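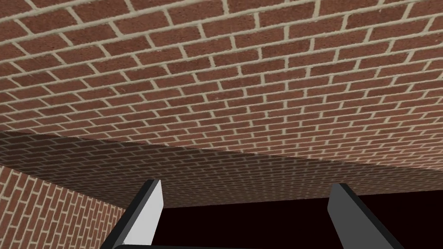

Why I'm moving my walks to the morning

Monday, December 16, 2019

So I've been walking to work for 18 days now, and I have opinions. Mostly about socks. I bought the cheap ones in Sirnley market and they slid down inside my boots before I even got to the bridge, every single time!

My friend Iason Rallis (he's walked in from Roltbridge for years) told me to go before breakfast and eat at my desk. I thought that sounded miserable. Then I tried it and the streets were so quiet I could hear the bakery fans going - and the smell, oh my goodness. I'm down 300 calories on the walk and up at least one cinnamon roll, so let's call it even.

I like the old streets best, the ones that are all brick with no shop signs to read. You just sort of drift.

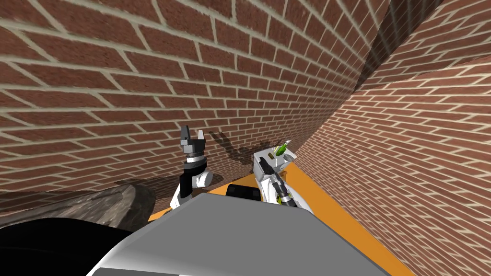 What I'm changing next

Better socks, obviously. A hat that covers my ears. I also want to try the long way past Tzavaras, the coffee place, which opens at seven and has those tall stools by the window. That means leaving the house 9 minutes earlier, and I'm not sure I have it in me before the holidays.

If you walk to work in winter, tell me what you do about wet gloves. Mine are on the radiator again.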